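Torach Street Safety Partnership
Progress report to the Kontogiannis Fund, second period
Prepared by Geetha Amin, project lead

Summary

The grant pays for three strands of work in Torach: bystander training for shop and venue staff, a support line for people who have witnessed or been caught up in a robbery, and a small scheme to recognise residents who have helped in an emergency. The first two are running as planned. The recognition scheme is behind, for reasons set out under its own heading. Spending is within budget.

Bystander training

We have now trained 839 people. Most work in convenience shops, betting shops, takeaways and the two petrol stations on the Gerby road. The session lasts two and a half hours and is taught by a former custody sergeant and a paramedic. It covers what to do during a robbery, how to give a useful description afterwards, basic bleeding control and how to look after a colleague who is in shock.

The advice on weapons has not changed. Staff are told to hand over the money, keep their hands in sight and leave any pursuit to the police. Several people at the January sessions asked about cases in the news where a customer had tackled someone with a gun or a knife. The trainers now spend ten minutes on this. They explain what the law allows, what tends to go wrong, and why we do not teach disarming.

Attendance from takeaways was poor at first. Moving those sessions to 10.30 in the morning has helped, and we will keep that time. We still have very few night staff from the petrol stations. Their employers have agreed to pay them for attending, but cover for the shifts has been hard to find.

Support line

The line is open from noon until 8pm and is answered by trained listeners at Zemby, our delivery partner. Callers are mainly shop staff, with a smaller group of relatives. The commonest request is for help with going back to work. Zemby has written a short guide for managers on this, and it has been sent to every business that took part in training.

We had one complaint. A caller was told to expect a ring back the same afternoon and did not get one until the next morning. Zemby has apologised and now keeps a written log of every promised call, checked before the line closes.

Recognition scheme

We received 7 nominations and the panel has approved 2 of them. The first award is for a bus driver who stopped to shelter a teenager being chased. The second is for a couple who gave first aid to an injured security guard until the ambulance came. Both have accepted, and both have asked that their home addresses and workplaces stay out of any publicity.

Three nominations are on hold because a court case is still open. The police have asked us to say nothing in public about them until the cases end, and we have agreed. The remaining two did not meet the criteria, and we have written to the people who put them forward.

The delay came from our own form, which did not ask whether anyone had been charged. We had to go back to each nominator and then to the police. The form has been rewritten and the new version is in use.

Spending

Training and the support line are on budget. The recognition scheme is underspent by £4,000, nearly all of it set aside for an awards evening that has not yet taken place. We would like to carry this into the next period for the same purpose, and ask for the Fund's agreement in writing.

Room hire in Gerby has gone up. We have met the increase from the printing budget, as most handouts are now sent by email.

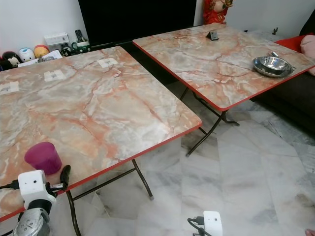 Plans for the next period

Run further training sessions, with at least one starting at 9pm for night staff.
Hold the awards evening, subject to the decision on the underspend.
Ask everyone trained in the first period to complete a follow-up survey.
Review opening hours for the support line with Zemby, including whether a Sunday service is affordable.

The full accounts and the revised nomination form are attached separately.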